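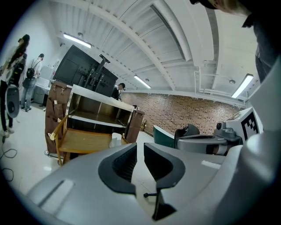
Sunday, March 17, 2024. My resolution to stop thinking about work on weekends lasted until the coffee was ready, and then I was thinking about the cart. I have spent more of this month on the cart than on my taxes, and I feel worse about the cart. It stands in the middle of the room at Ellent with its honey-colored shelves and metal side rails, looking like it ought to be rolling up to a hotel bed with eggs on it, and the only refreshment on board is one small white cup on the lower shelf. The brown bag with all the pockets hangs off the left end, clipped on at the top corners. I lobbied for that bag. I wrote an email with the subject line "Pockets."

I want to get down how it happened while I still remember it in the right order, in case there is a hearing.

The room used to have a table. Long, gray, wobbly at one end, and anything put on it stayed there until its owner changed jobs. Dorothy Parsons wanted it gone. Dorothy's theory is that flat surfaces attract stuff at a rate proportional to their area, and she drew a graph of this on the back of a parking receipt to show me. I said a cart has flat surfaces too. She said yes, but small ones, and you can wheel them away from people. I had no answer to that and still don't.

So the table went down to the loading door and we went shopping, meaning that I went shopping and Dorothy forwarded links. Ruretti had the nice one for $456. There was a cheaper thing in white wire that would have looked like we were about to take somebody's blood. There was also one for $810 with a drawer, and Soledad Lozano went quiet for a whole afternoon over the drawer. She has wanted a drawer since she started. I told her a drawer is a table you can close, and she told me that was the meanest thing I'd said to her, and then she laughed, so I think we're all right. But she did bring the drawer up again on Wednesday.

It came in a flat box with thirteen bolts and an allen key made of what I believe was cheese. I put the shelves in upside down the first time (the pale side goes down, and why would you know that). Soledad held the rails. Dorothy read the instructions out loud in a voice like an airline safety card. I finished with one bolt left over, and I have it in my coat pocket right now, and every time someone leans on the cart I put my hand in my pocket and hold it.

Then the bag. I will defend the bag. Before the bag, the pens and the tape and the little screwdrivers lived in the old cookie tin, which meant they lived under each other. Whatever you wanted was on the bottom and whatever you'd wanted last time was on the top, gloating. A bag with pockets gives everything an address. I drew up a plan: pens in front, tape behind, cables down in the deep one, and the last pocket for what I called "current." I now see that "current" was where I lost control. By Tuesday "current" contained a takeout menu, two left gloves, and a letter for a man named Matei who moved out of the building before I got there. Soledad says every system needs a place for the things that don't fit the system. Dorothy says that's how the table started.

The cup. I don't know whose it is. I've asked. I'm fairly sure everyone thinks it's mine, which is how a cup gets to stay somewhere forever. It isn't mine. Mine is the chipped blue one from the Lokville library sale and it goes home with me every night because I have trust issues about dish soap. I thought about moving the white cup to the kitchen, but I've seen what happens to the person who moves the cup. They become the person who moves the cups. My mother did that for forty years and never once got a thank-you out of us, and I could feel it coming down the line toward me like an inherited clock. So I left it. I left it Monday and Tuesday and every other day, and each evening I said good night to it in my head, which I'm going to stop doing.

Also to record: the cart is in the way. I said it would be fine in the middle. I said, and there are witnesses, "It'll float." I'd read something about furniture floating in a room, and it sounded like the kind of thing a person with taste would say. What it means in practice is that everybody walks around it. There's the big black monitor on its stand behind, and with both of those there the route to the far wall takes a bend it never used to take. Dorothy timed herself walking it. She won't tell me the result, she just says "hm" whenever she goes by. I've caught the corner with my hip often enough to have a bruise the shape of Delaware.

I could push it against the wall. That would solve the hip and the hm. But against the wall you can only get at it from one side, and the bag would end up in the corner, and then we are back to the cookie tin, morally speaking. I went over this in bed last night from one until nearly two. I also got up and measured my own kitchen cart for comparison, in my socks, with the cloth tape from the sewing box, and wrote the numbers on my arm because I couldn't find paper. They're still faintly there. I don't know what I planned to do with them.

Other matters. Called my sister, who is having her floors done and wanted to read me the quote: $1,562 for the hall and the front room, and that doesn't include moving the piano. I told her about the cart. There was a pause, and she asked if I was getting outside enough. I said I'd gone to the mailbox. She's coming in April if the floors are dry by then, and I've promised her the good pillow, which means buying a good pillow.

Laundry is done except for the folding, so it's in the armchair. The soup was too salty and I ate it anyway, with bread, then with more bread. Watched half of a movie about a lighthouse. Fell asleep before I found out what was wrong with the lighthouse keeper, though my money is on the lighthouse.

Plan for tomorrow, written down so I'll be embarrassed if I don't do it:

Empty "current." All of it, even the menu.

Ask downstairs if they have a forwarding address for Matei. If they don't, the letter goes back to the post office and I stop wondering what's in it. (Dentist, I bet. It has that window.)

Tell Soledad we can get a small tray for the top compartment. I won't call it a drawer, and I'd like to see her be gracious about it.

Find out where the leftover bolt goes. I've looked at the underside once already, lying on the floor with my phone flashlight, and all the holes I could see had something in them. So either it's a spare or there's a hole I couldn't see. Dorothy thinks it's a spare. Dorothy also thought the allen key would be fine.

The cup I'm leaving through Wednesday. If it's still there on Wednesday I'll wash it and put it back exactly where it was, and see who notices.

Must buy dish soap.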